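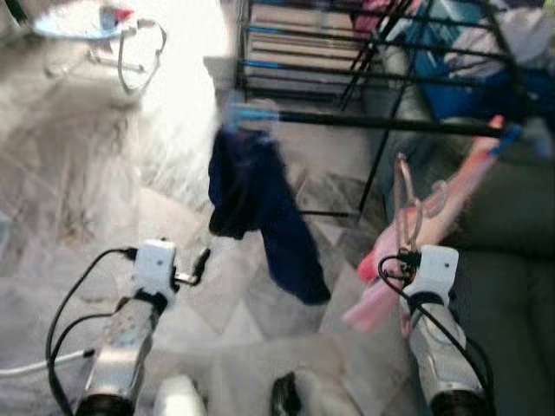 Chapter 9
Drying Textiles Indoors

Water leaves a fabric in two stages. In the first, the surface is fully wet and the drying rate depends on the air: its temperature, its humidity and its speed. In the second, the remaining water sits inside the yarns and must travel outward before it can evaporate. The rate then falls, and moving more air brings little gain.

The point where one stage gives way to the other is called the critical moisture content. Kyu-ri Sun measured it for 61 household fabrics in the Provdale trials, and her values are listed in Table 9.2.
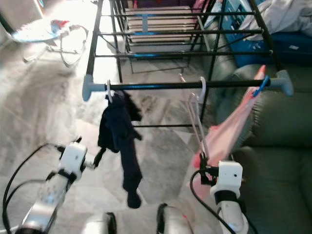
Spacing controls how much of the fabric surface meets moving air. Where two layers touch, the inner faces dry almost entirely by conduction through the cloth – a slow process. The same holds for a single garment that is bunched near the top, as the dark one on the white plastic hanger is, even when its lower end hangs narrow and free. For such cases the exposed area, and not the total area, should be entered in Equation 9.1.

Section 9.1 treats the first stage for flat cloth. Section 9.2 extends the method to folded and hanging garments. Readers should review vapor pressure on page 165 before starting the problems.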